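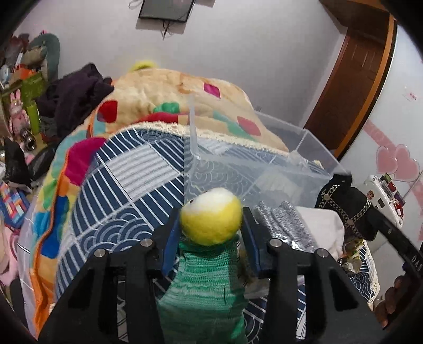 Course Handout 2: Setup and Care of the Hand-Held Gripper
Tancombe Technical Program, Maintenance Section
Prepared by Fitriani Osman. Revised 1 November 2019.

Purpose

This handout covers the inspection of a two-jaw hand-held gripper before a sorting exercise. Students are expected to have read it before the practical session.

Inspection of the jaws

Close the jaws slowly and watch both pads. They should meet evenly along their full length. A pad that has lifted at one corner must be bonded again before use – pressing it down by hand is not a repair.

Check the pivot pins on each side. A pin that turns with the linkage is acceptable; one that moves sideways is not. Clean the pads with a damp cloth and allow 10 minutes for drying. Do not oil the linkage near the pads.

Trial grips

Begin with a soft, round object, such as a felt ball, and continue with fabric and small accessories. Soft items show uneven closing sooner than rigid ones. Beads and chain trim can catch in the linkage and should be released by opening the jaws fully.
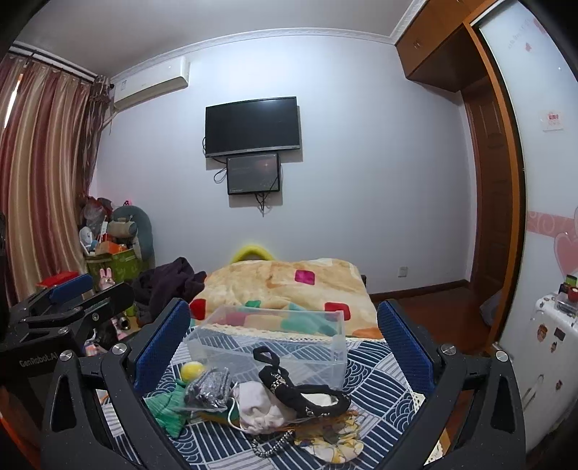
Bayu Ginting asks whether the pads should be replaced as a pair when only one is worn. They should. A new pad facing a worn one shifts the closing point, and the alignment check must then be repeated.

Records

Enter each pad change in the Sitompul log, with the closing count at the time of the change. Pads are inspected again after every 500 closings. Unsigned entries will be returned to the student.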